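Wiping Down the Bench Before You Start

I love this part of a project! Give me 20 minutes with a clean cloth and a cleared work surface and I'm a happy person. Start at the back and pull everything toward you, then wipe in long, straight strokes. Fold the cloth to a fresh side every few passes — you'll be amazed how much dust one bench can hold. 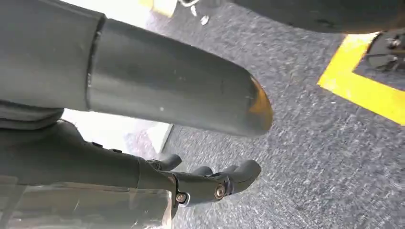 How often should the cloth be changed?

Once every folded side has been used, which for me means a new one after 8 passes.

Next come the small parts. Thérèse Lapointe taught me to sort screws and bolts into shallow dishes by length, and I've done it that way ever since! Wipe each one, set it down head up, and keep the odd ones in their own dish. Put the dishes back on the shelf in the order you'll need them, and hang the cloth up to dry.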